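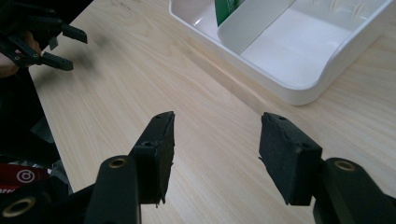
Pale wood, wavy grain, and a new appreciation for coasters.

I've been meaning to write about the table since November, when I bought it, and I've been meaning to write about the snacks for longer than that. The two subjects have now merged, as all subjects in this apartment do eventually.

First the table. I wanted something light. The old one was a brown so dark that I could lose a raisin on it for a week, and did. I looked at a walnut thing called the Clandotgate, whose name sounds like a political scandal in a very small country, and I sat at it in the store for long enough that an employee asked if I was waiting for someone. Then I looked at the price tag and was no longer waiting for anyone. What I came home with cost 80 dollars, secondhand, from a couple over on Fairweather who were moving and had reached the stage of moving where you'd pay a stranger to take your furniture. I should have haggled. I could see it in their eyes.

It's a nice table, though. The grain goes off in these long wavy lines that I find myself following with a finger when I'm supposed to be paying the electric bill. The color is somewhere between beige and blond, and every crumb, drip and pen mark shows up on it like a clue. I used to think of myself as a tidy person. I now understand that I was a person with a dark table.

So, the snacks. My system up to now has been a shelf. Things went onto the shelf when I got home from the store, and they came off the shelf in order of how good they were, leaving a sort of sediment of things that weren't. At the bottom of the sediment, when I finally dug down to it, were rice crackers, a tin of mints that had become one mint, and the Trolon bars. I bought a box of those during a brief period of self-improvement. They taste like a doormat that has heard of chocolate. I had 13 of them left, out of what the box assured me was a variety pack, though I couldn't tell you what varied.

I decided to carry the entire shelf to the table and deal with it like an adult, starting at seven in the evening with a cup of tea and a trash bag. By eight I'd eaten dinner, more or less by accident.

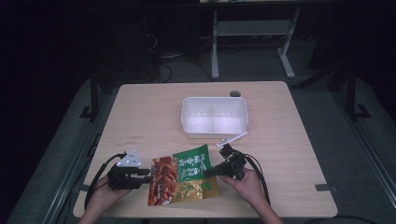

Sorting food is harder than sorting clothes. With a sweater you can ask whether it fits, and the sweater can't do much about it, but a snack argues back. I went in with what I thought was a very simple rule, that everything had to be either for me or for guests, and I had the right equipment for it too, a white plastic container with a thin divider down the inside. Left for me, right for guests. The first thing to break the rule was the bag with the green and gold on it and the big photo of something reddish-brown and glossy. I can't read the Chinese on the front, so I'm going on the photo alone, and the photo is doing a lot of work. It could be tofu. It could be meat. It looks spicy, it looks shiny, and the bag has the crinkled look of something that's been to the bottom of a tote and back. Is that a guest snack? It depends on the guest. I have friends who'd be delighted and friends who'd ask me to read them the ingredients, and there we'd be.

I put it down and did the easy ones. Rice crackers, guests. Salted almonds, me. The good dark chocolate, me, obviously, and I'd like to meet the guest who thinks otherwise. The Trolon bars went to guests with a speed that I think says something about my hospitality. After a while I noticed that the guest side was full of everything I didn't like and my side was full of everything I did, and that a person visiting my home would reasonably conclude I was trying to get them to leave.

So I started over. The new rule was open and unopened, with open things clipped shut and eaten within 2 weeks. I've kept to this rule so far, on the grounds that open things in my apartment have never lasted anywhere near that long. I bought a bag of Clila clips for the purpose. They're fine. They're clips. The package says they're "designed for life," and I did wonder whose.

The container itself came from under the sink, where it had been holding sponges, and I washed it with a thoroughness you'd expect if you'd seen the sponges. The raised rim makes it easy enough to pick up, and there's no lid, so I can see into it from the doorway. I'm not sure that's good for me. The shelf had the advantage of being slightly too high. I'd have to want the almonds enough to stretch. On the table they're just there, at elbow height, while I'm on the phone with the insurance people.

I spent about 2 hours on all this, if you count the part where I sat down to read the back of the almonds. The trash bag was less full than I'd hoped. The shelf is now clear, so naturally I've put a plant on it, and the plant gets no light up there and will need to be moved to the table, where there isn't going to be room.

I did find one practical use for the rounded corners, by the way. I've walked into that table twice carrying groceries and have no bruise to show for it. The old one had corners like a filing cabinet and I was blue at the hip for most of a decade.

As for the green and gold bag, it's going in with the unopened things until somebody comes over who looks brave. I may look brave myself by the weekend. If anyone wants a Trolon bar in the meantime, let me know, and tell me how many you can carry.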